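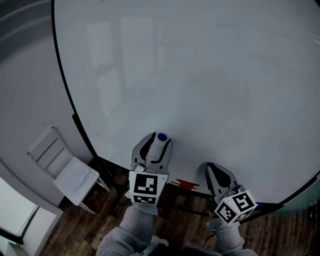 Week 3 handout: Budgeting for a data collection setup
Planning and Purchasing for Automation Projects
Ismail El Sherbiny

Last week we talked about the big-ticket stuff, and a lot of you came up afterward asking the same thing: what does it cost to get started if we can't afford an arm yet? So I've moved that topic up. Bring your draft budgets to the next session, even if they're a mess (mine usually are at this stage).

Start with the task, then shop

I know the catalogs are fun. I've lost whole evenings to them! But please write down the task before you open one. "Manipulation" is too vague to price. "Pick up a marker, uncap it, write a short word on a whiteboard, cap it again" is something you can price, because now you know you need two hands, a flat surface you can wipe, and fingers with enough grip to hold something thin and smooth.

Once you have that sentence, go through it word by word and ask what each piece makes you buy. Uncapping means two grippers, so double the line. Writing means pressing down, so you'll want finger pads you can replace. A glossy surface means you should check your lighting before you pay for more cameras.

Hand-held or arm-mounted?

For a first round of demonstrations, I lean toward hand-held grippers. A person carries them, the cameras and markers record where they went, and you get usable data without paying for arms, a safety fence or a floor anchor. The catch is that the gripper you hold should match the gripper you'll mount later. If the fingers differ even a little in length or padding, you may end up collecting everything a second time.

In the worksheet we compare two made-to-order pairs, one from Katsaros and one from Plerkov. The Katsaros quote comes to $3,000 for the pair with cables included. Plerkov looks cheaper on the first page, but then you turn to page two and the cables, pads and calibration are all separate lines – read page two, always.

The lines people forget

Every year I get budgets with a beautiful hardware section and nothing underneath it. Please include:

Spare finger pads. Rubber wears, and it wears faster on people who squeeze hard. I put in $600 for the term and have never had much left over.

Tracking markers. The printed patterns are cheap, but the cubes they go on have to be stiff and the right size, and they get knocked. Order extra cubes with the first batch, since a second small order costs you shipping all over again.

Cables and strain relief. A cable hanging off a wrist gets tugged all day long. Budget for longer ones than you think you need, plus clips.

Consumables for the task itself. Markers, wipes, board cleaner. Small money, but if it isn't in the budget, somebody pays for it out of pocket and then gets grumpy.

Furniture. Do you already have a table at the right height? A chair that doesn't get in the way of your elbows? Measure before you assume.

Operator time. This is the big one. In my own plans it comes to over 8 times the pad budget, and I still tend to guess low.

How many hours can one person do?

Fewer than you want. Holding two grippers out in front of you is tiring, and tired hands make sloppy demonstrations. I plan three sessions per operator per day with proper breaks, and I pay for the breaks too. If your schedule only works when everyone is fresh at 4:30 in the afternoon, you need another operator or a longer schedule.

Buying order

Suppose your money arrives in September. Order the grippers first, as they have the longest lead time. While you wait, set up the room, print markers and run the task with bare hands so you can time it. Hold off on storage drives until you've recorded a test day and know how big your files are.

On software, we'll use Dumidine for the cost tracking in class. A plain spreadsheet is fine too, as long as each line has a supplier, a lead time and a name next to it.

For next session

Write your one-sentence task. List everything it makes you buy, with two quotes for the most expensive item. Mark any line where you're guessing with a G – I won't take points off for a G, but I will for a guess without one. Two pages at most, please, and bring a paper copy so we can scribble on it.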